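Seam across a cream tabletop, fill it or leave it?

Stundari
Joined in June, 4 posts
Hi everybody, long-time reader and finally a poster! I've got a worktable with a light top, sort of beige going on cream, smooth and matte, and I love it to pieces except for one thing. There's a thin straight seam running across it where two pieces seem to meet. Most of the day I forget it exists. Then the morning sun comes in low from the left, lays those long pale stripes over everything, and my eye goes straight to that line (my husband says he can't see it, bless him).

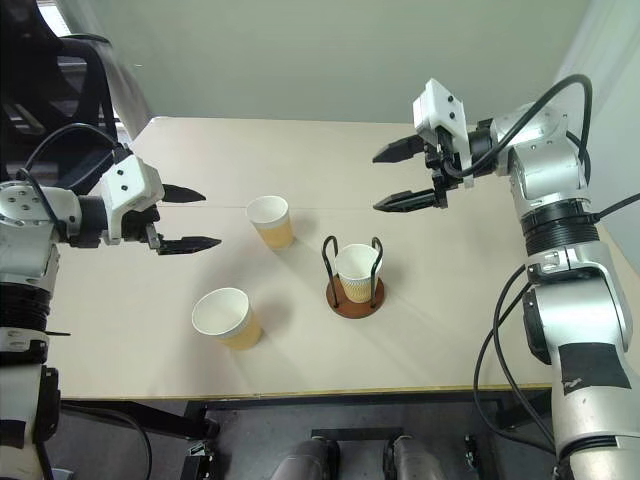
I can run a fingernail over it and feel the tiniest dip. We mostly use the table for coffee and for sorting seedlings, so it does get damp now and then. Would you fill it, cover it, or let it be?

Indent
1852 posts
Welcome! I'd fill it. Color-matched seam filler, masking tape down both sides, press it in with a plastic scraper and pull the tape while it's still soft. I did my mother's sewing table that way years ago and she was so pleased she made me do the kitchen counter too. Go a shade lighter than you think you need, it dries darker.

Kubiak
497 posts
I'm going to disagree with Indent, and I say it with affection. Filler on a matte top dries with a bit of shine, and then you've swapped a faint line for a glossy one that catches every sunbeam. A little clear paste wax rubbed in and buffed off will keep coffee out. If it were mine I'd wax it and go have lunch.

Indent
1852 posts
There are matte fillers, Kubiak! But fair enough, the cheap tube I started with did shine.

Waltwood
1067 posts
Check underneath before you do anything. If the two halves aren't screwed to the same rail they'll shift with the seasons and any filler will crack by winter. Mine did, twice, and I was too stubborn to look under there until the second time.

Stundari
Joined in June, 4 posts
Oh, I never thought to look underneath. I'll crawl under with a flashlight after supper and try the wax on a corner first. Thank you all, what a nice bunch you are!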